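Leltska A-Frame Sidewalk Sign: Two Months Out Front

I love this sign. I run a small gift shop on a side street, and before August most of the people walking past had no clue we were open.

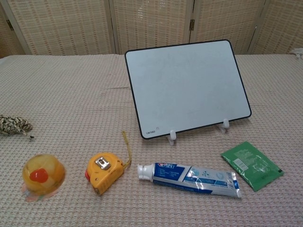 A reader wrote in after my first short note to ask whether it stays put in wind, because her old one from Binico ended up in the road twice. Mine has stayed where I put it! The base takes water or sand, and I went with sand. Filled up it weighs 31 pounds, so it's a bit of a haul at closing time, but there are 2 wheels on the back edge and once you tip it the right way it rolls along happily (took me a week to find the right way).

The poster panels snap open on all four sides, and you can swap a print in less time than it takes to unlock the front door. I order mine from Okura on the heavier stock. Thin paper ripples behind the clear cover on damp mornings, so spend the extra on the thick stuff.

Now the fun part. I kept a tally of walk-ins for the whole first month, just a pencil mark for each person, and got to 544. Best month since we opened! The poster that pulled the most people in was bright yellow with four words on it. My fancy one with all the product photos did nothing.

Gripes? The clear cover scratches if you wipe it with paper towels, and the feet leave gray scuffs on painted concrete. I also wish the header came in more colors than black and silver. The Ung version has a red one, but it's a good deal shorter and people in parked cars can't see it.

I'd buy it again tomorrow, and I'm already eyeing a second for the corner.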